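4.2 Does sorting small parts into bins save time?
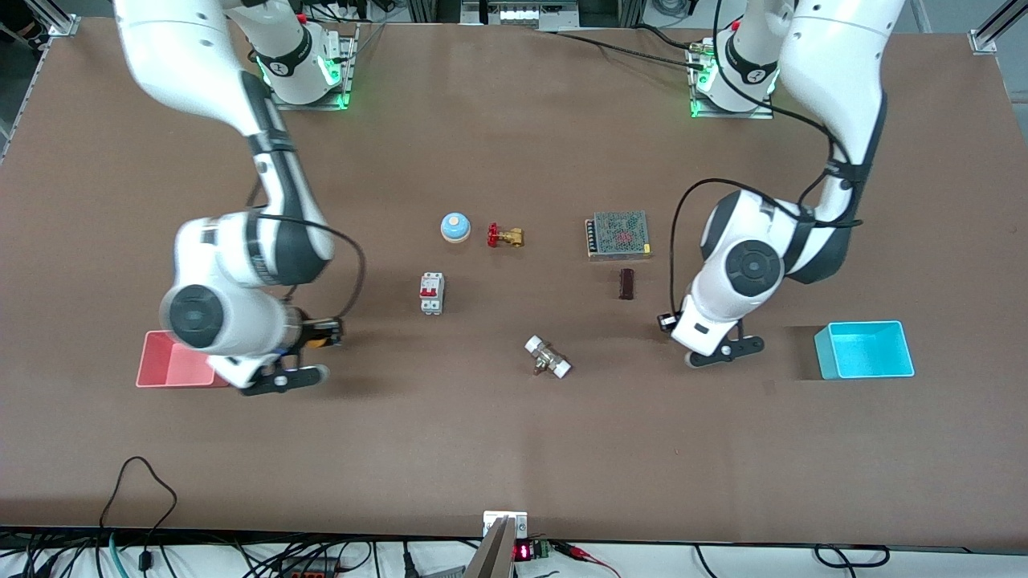
Figure 3. Worktable with small parts on the tabletop and an open bin near each side.

The claim that small parts should be sorted into bins before assembly is repeated in nearly every shop manual we read, and we could find very little behind it. The Dirlow handbook gives a saving but does not say how it was measured. Totico's guide cites Dirlow. We therefore looked at the parts logs from the Onsri workshop, which hold 2,088 entries, and kept only the 400 in which both the start and the end of the sorting step were written down.

Our reading of these logs is less cheerful than the manuals. Picking a part from a bin was faster than picking it from an open table, as one would expect. The time spent filling the bins was left out of most earlier counts, however, and once it is put back the gain shrinks to almost nothing for short jobs. In 23 entries the sorted job took longer overall.

We also doubt that two bins are always better than one. A layout like that in Figure 3, with a bin toward either side, looks tidy, but it asks for a decision about every part, and the logs do not record parts that went into the wrong bin and had to be moved. Fudon's report treats such errors as rare. It rests on 8 sessions, all with the same mix of parts, and we would not build a rule on it.

None of this shows that sorting is useless. Long runs with many look-alike parts may well repay the effort, but the logs contain too few of them to say.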